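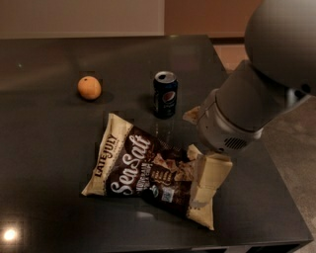

Tainá Amaral
Second-year student, Packaging and Materials

Colour Fading in Printed Drink Labels Stored Near Windows

1. Background

Printed packaging loses colour when it is left in daylight. Shops near large windows often turn their shelf stock for this reason, but small kiosks seldom do. The Paiva kiosk on campus keeps its display stock on a north-facing sill, and staff had noted that paper labels there looked dull by the end of August. This project measured how much colour was lost and whether a clear varnish slowed it.

Aluminium cans, such as the blue Pepsi can at the top of this page, were left out of the study. Their curved metal surface gave uneven readings on the meter available to us.

2. Method

Paper labels were cut into 268 flat strips, half of them coated with Trundholm clear varnish. Strips were fixed to grey card and placed either on the sill or in a closed cupboard in the same room. Exposure was 900 hours. Colour was read with the department's Erkix meter before and after, with each strip read at 5 points and the mean recorded. The meter was zeroed on its white tile at the start of each session.

Nivaldo Conceição did the cutting and coating. I took the readings, and Marlene Brito checked the data sheets.

3. Results

Strips in the cupboard showed no change larger than the meter's own error. On the sill, red inks faded most, followed by yellow. Dark blue and black changed little. Varnished strips faded less than bare ones in every colour, although the gap for black was too small to be useful.

A total of 115 strips curled at the edges and had to be pressed flat before the second reading. Most of these were unvarnished.

4. Limits

Light level on the sill was not logged, so the results cannot be compared with those from other sites. Only one varnish was tested. Aled Phillips has suggested repeating the work with a light logger and a second paper weight.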